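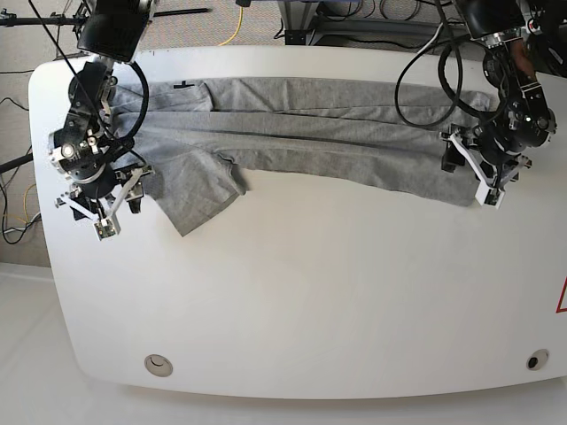
Jarmo Lappalainen had never in his life folded a shirt the way his mother-in-law folded one, and at the age when other men take up fishing he decided he would learn. Stela Ilie had been in the house since August, in the little room over the porch, and she had opinions about the linen closet. She had opinions about the stove too, and the bus to Hasthorpe, and the way people in this country sliced bread, but the linen closet was the one that kept her up at night. So after supper, when the dishes were put away and the radio was going on low, she would call him in and the lesson would begin. The gray T-shirt went first, always, laid across the big white table and brought over lengthwise until it made one long strip, with a corner left hanging down toward her side like a dog's ear.

"That," said Stela, pointing at the corner, "is how a man folds when he is thinking about soup."

"I was thinking about soup," said Jarmo.

She tucked the ear in with one finger. It took her no time at all. Then she shook the whole shirt loose again, because it was his lesson and not hers, and pushed it back across to him.

She had learned on tables much longer than this one. Back in Surdu, when she was a girl of nineteen with a braid down to her belt, she had worked in the laundry behind the Kaneck hotel, where there were 168 beds and every one of them wanted fresh sheets. Eight women stood down the length of the room and the sheets came along to them warm, and you folded to the songs, and if the song was slow, well, the guests got their sheets late. She told him this most evenings, and most evenings some new piece of it came out – the woman called Jasance who could fold a tablecloth behind her back, or the winter the pipes froze and they hauled water up from the river with a borrowed mule.

"What was the mule's name?" asked Jarmo, who liked to know such things.

"It was a mule," said Stela. "Fold."

He folded. He smoothed the creases out with the flat of his hand, from the neck on down, and found that they came right back the minute he lifted it. He tried it slower. On the radio a man was singing about a train, and without quite noticing it Stela had begun to hum a different song underneath, one that didn't fit the first at all.
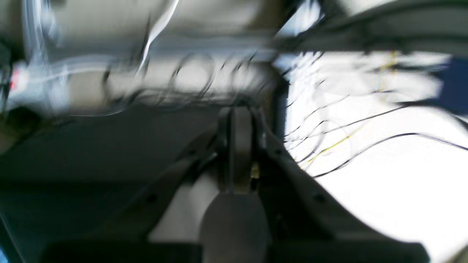

All a blur, and the cables in a tangle as usual.

"Teach me that one," he said.

She looked at him over her glasses for a good long while. Then she came around to his side of the table, took hold of the one end of the shirt and nodded for him to take the other, and she started again from the first verse, loud enough this time that he could catch the words. There were three verses. By the second he had lost the sleeve entirely, and she let him go right on singing.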